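Orar Code for Bin-to-Bin Picking

From the open guide to workshop practice, last revised 25 May 2020
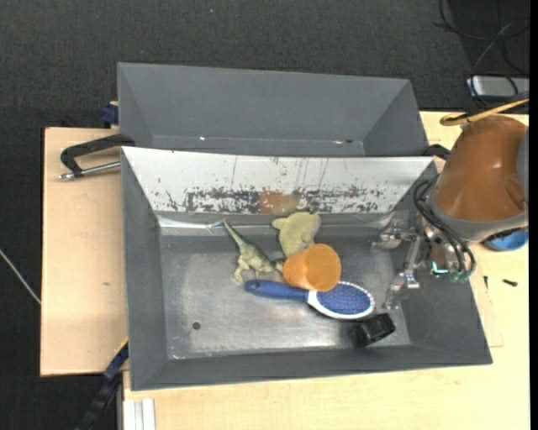 The Orar Code, known in full as the Orar Code of Practice for Bin-to-Bin Picking, is a voluntary set of rules for people who run robot arms that lift mixed household objects out of one open bin and put them into another. It grew up in the town of Orar among a handful of small laboratories that wanted to be able to trust one another's results, and it has since been taken up, in whole or in part, by workshops in Wikcombe and Stoltden. It isn't law anywhere, and it makes no claim to stand in for the safety rules that a workplace must follow in any case. What it offers is a shared way of setting out the bench, choosing the objects, running the trials and writing everything down afterwards.

Background

Before the Code there was very little agreement about what a picking trial even was. One laboratory would tip out the objects afresh after every lift, another would let the pile dwindle until the bin was bare, and a third would quietly straighten things up by hand when the arm got stuck. All of them called the result a success rate. The first draft was a short note of only 8 rules, passed around by post and by hand, and a good many of its readers wrote back at length - some of them at very great length indeed. The present text has 59 numbered clauses, together with an appendix on record sheets which most newcomers find more useful than the clauses themselves.

The bench and the bins

The Code asks for two open bins of the same pattern, placed one directly behind the other and fixed so that they can't creep when the gripper pushes against a wall. Clamps are the usual method, and the Code is quite relaxed about which sort, provided that the handles stay clear of the arm's path and that the bins are checked for movement at the start of each session. Screws and other small fittings are to be gathered up from the table before work begins, a rule that is broken more often than any other, as anybody who has kept a workshop will readily understand.

Between the bins there may be a sloping panel, which helps to stop round objects from rolling into a corner where no finger can reach them. Panels take a good deal of punishment. Scuffs and scratches are allowed, but a panel must be changed once it has a raised edge or a split, and the change must be noted in the log. Shiny surfaces get a clause to themselves. Bare metal floors and clear coverings can throw back bright patches and coloured reflections, and a camera may well mistake these for objects, so the lamps should be left in the same place from one session to the next.

Cables running down to the wrist should have enough slack for the fullest reach of the arm, and should be fastened so that a loop can't drop into the bin and catch on something.

Choice of objects

The reference list, usually called the Petek list after the workshop that first put it together, holds 169 everyday things, sorted by how they behave when they are held. There are hollow things such as plastic cups, soft things such as stuffed toys, long thin things such as hairbrushes, and awkward things such as toy dinosaurs, whose legs and tails give the gripper several tempting but rather poor places to take hold. A trial should draw from at least three of these groups. Objects are dropped in loosely and left to lie as they fall, on their sides or partly on top of one another, and no one may tidy them.

Worn objects may stay in use. The Code is gently insistent on this point, as a brush that has been handled for months is much closer to what a robot would meet in a home than one fresh from the packet.

Running and recording

A full trial is made up of 224 attempted lifts. An attempt begins when the open gripper crosses the rim of the bin and ends when it has left the bin again, whether or not it is holding anything. Objects that fall outside both bins are recorded as lost, and are put back only at the next planned pause. The arm has to be stopped before anybody reaches in. There is no exception to this, even for a very quick reach, and it is the one clause that every workshop following the Code must display beside the bench.

Reception

Opinion has been kind on the whole, though not without its grumbles. The Stoltden workshops felt that the trial was too long for a small team, and they use a shortened form of about half the length, which they mark plainly as such in their reports. In Wikcombe the complaint went the other way, and a stricter reading is followed there in which the lamps are checked before every session. A proposal to add clear and see-through objects to the Petek list was put off in May and is still under discussion.

See also: Petek list; Bench clamping; Gripper wear; Record sheets for picking trials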